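Search this forum Enter keywords Go

Breakfast station layout – toaster, rack, bread sticking up
Posted by Selim Avcı, March

Setting out a small counter for toast and plates. The surface is papered and taped into squares so everything goes back to the same spot. Looking for comments on spacing before I fix the positions. 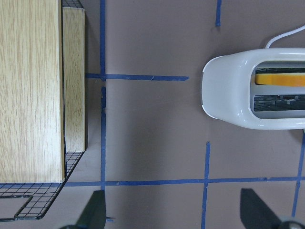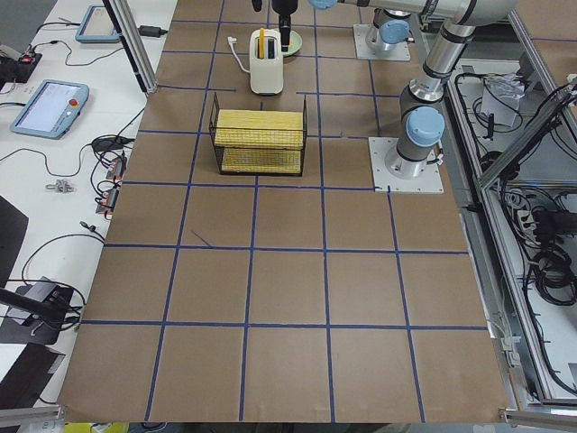
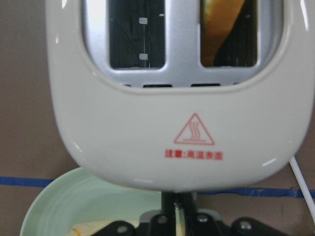 My main question is clearance over the slots. The shelf above my counter at home is 44 cm up, and I want to know if that is enough for a two-slot unit running several cycles in a row. The shell carries a red triangle with wavy lines and the text 注意:高温表面, so the maker expects the outside to get hot as well as the slots. I'm also undecided on the wire basket. It sits in front of the toaster now with the slatted mats in it, and I would like to keep it within reach for finished slices.

Chanida Kaewmanee wrote:
44 cm is fine over the slots if the shelf is metal. With a wood shelf I would pull the toaster forward to the counter edge while it runs and push it back once it has cooled. My concern is the basket. If those mats are bamboo or straw they should not be next to a heating appliance. Leave 10 cm minimum on each side, more in front.

Dalia Belkadi wrote:
Disagree on the mats. They are not touching the shell and a slatted mat under toast is the right idea, the underside doesn't go soggy. I have used one next to a Korton two-slot for over 300 rounds of toast with no marks on it. The paper would bother me more. Crumbs get under the tape and you end up replacing the whole sheet.

Selim Avcı wrote:
Paper gets replaced anyway. Noted on the mats.

Chanida Kaewmanee wrote:
No marks on yours says little about a different toaster. The Srithong I had ran much hotter at the front than the Vurton that replaced it. Measure it. A cheap surface thermometer after the third cycle will settle it.

Hằng Đàm wrote:
Check the bread size too. The slice in the close-up is lying diagonally across the right slot. A slice that leans like that browns unevenly – one face ends up near the element at the top and the other near it at the bottom. Cut to 16 mm and see if it stands straighter. Thin slices lean more in my experience.

Dalia Belkadi wrote:
16 mm is thick. Most sliced loaves here are well under that and they come out fine.

Hằng Đàm wrote:
Fine for you. I cut my own and can see the difference from one face to the other.

Paweena Hemmin wrote:
Plate position. The green one is behind the toaster, so you reach over hot slots to get to it. Move it to the side opposite the cord. I keep plates upright in a Grorker rack, takes less counter.

Selim Avcı wrote:
Agreed on the plate, will move it. Basket goes one square further forward until I have a temperature reading. Will try the thicker cut with the next loaf.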